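The Fork Question

Every summer my town's newspaper used to print a photograph of the mayor shaking hands with a machine. The machine was usually a snowplow. I mention this so you'll understand I came to the Branberg open day with modest expectations and a free lunch voucher.

I had driven past the building for years. The sign says Dimum on one side and Branberg on the other, and I had always assumed one of them made windows. They sort cutlery. More exactly, they have two-armed robots that are learning to sort cutlery, and in July they mailed out 1,910 invitations asking people to come and look. I don't know how many of us said yes. The parking lot was fine.

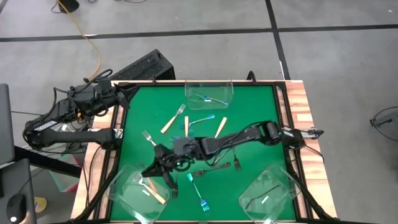
Branberg Bench Robotics Group | Open Day Pages | Guest Opinion | 8/9/22

The job goes like this. There is a green mat with three clear bins on it and a mess of forks and such in between. Blue handles go in one bin, wooden handles in another, dark metal in the third. A child of four could do it, and a man next to me said so, loudly, twice. He had plainly never asked a child of four to do it. I have, and I found forks in the piano.

Our guide was Nuria Urquijo, who has the patience of somebody explaining a thermostat to her father. She told us that a fork is a rotten thing to pick up. It's thin and shiny, it lies flat, and it likes company. Put a few down together and the tines lock, so the arm that wanted one fork is now responsible for several. I have a drawer at home that has been making this point since my wedding.

What struck me most was how slow it all was, and how little anyone minded. The grippers would come down, consider the matter, and come down some more. I have spent my life being told that the machines are racing toward us. These ones were making their way over. A woman in my group started whispering, as you might at a golf match, and soon we were all at it.

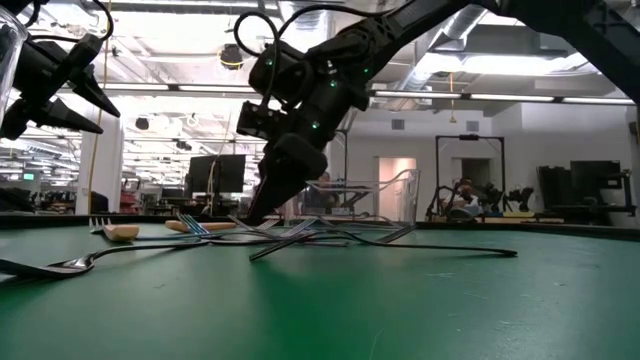

I asked Urquijo what happens when it grabs the wrong one. She said they put it back and go again. I asked how many times. She said, "How long have you got?" I had until the lunch voucher ran out at 2, so I let it go.

Now to my complaint, which is the reason I was asked to write this and possibly the reason I won't be asked again. After the tour we sat through 13 slides from Marcelino Arrieta, who runs partnerships with a catering outfit called Ortuño. Slide 9 said FREEING HUMAN HANDS. Freeing them for what, it didn't say. I washed dishes for two years in my twenties and sorting the forks was the good part. You got to stand still. If Arrieta would like to free somebody's hands, I can direct him to the roasting pans.
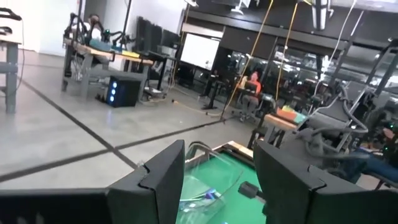 A gripper's view across the green mat, with the rest of the lab beyond.

I put this to him over the sandwiches and he took it well. He said pans were hard. I said yes, that had been my experience too. He then told me about a later project, Briltetti, which is supposed to handle plates and which he couldn't discuss, and he discussed it until the coffee came.

So I'm of two minds. The slides made me want to go home and hide my silverware. The bench made me want to stay all afternoon. Watching an arm the length of my leg go after a dessert fork, I felt none of the dread I'd been promised and a good deal of fellow feeling. It's a fiddly job. Somebody was finally taking it seriously.

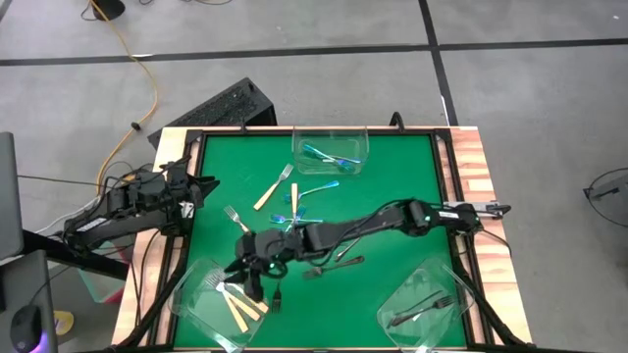
And I'd say to any company planning one of these days: drop the slides. Put out more chairs near the table and let people watch a robot be bad at something, then a bit less bad, for as long as they can stand it. I trusted Urquijo's "go again" far more than anything with a logo in the corner. The loud man stayed longer than I did, by the way. When I left he was leaning in with his hands behind his back, telling the right arm to try the wooden one.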